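Doltley Sideline Scoreboard: Set-Up Guide
Section 2. Before Kickoff

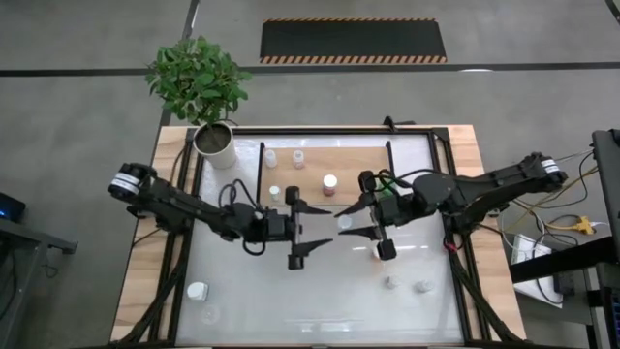

Do these steps at the field, with the console and the board both in place. Allow 30 minutes the first time. After that most crews need much less.

1. Set the board on level ground behind the end line, at least 25 feet from the back of the end zone. Lock both legs.

2. Plug in the board and switch it on. All the digits show 8 for a few seconds and then go blank.

CAUTION: Do not run the power cord across a team bench area or a player walkway. Use a covered cord ramp if there is no other route.

3. Turn on the console in the press box. Hold LINK until the green light stays on. If it keeps blinking, go to Section 5, Radio Problems.

4. Press SPORT and choose FOOTBALL. The last sport used comes up first, so check this even if the board was set for football on Thursday.

5. Press PERIOD LENGTH and enter the minutes your league plays. Press ENTER twice.

NOTE: Changing the period length after the clock has started clears the clock. It does not clear the score.

6. Enter the team names with the letter keys. Names longer than the display will scroll.

7. Press POSSESSION to move the arrow to the receiving team. Down and distance fill in as 1 and 10. Change them by hand after each play.

8. Run a horn test. Tell the officials first.

CAUTION: The horn is loud at close range. Keep people away from the front of the board during the test.

Scoring keys

TD adds six points and opens the try. Press 1 or 2 for a good try, or 0 for a failed one. FG adds three. SAFETY adds two to the team you select, so select the team that gets the points.

To take back a score, press UNDO within 30 seconds. After that, use EDIT and type the correct total.

NOTE: If the console loses power, the board holds the last score but stops the clock. Write down the time from the field official and enter it again under EDIT.

Print this section | E-mail this section

Questions about this guide: Nuria Rivas, Scoreboard Support, ext. 257 | Copyright Doltley. All rights reserved. | Back to top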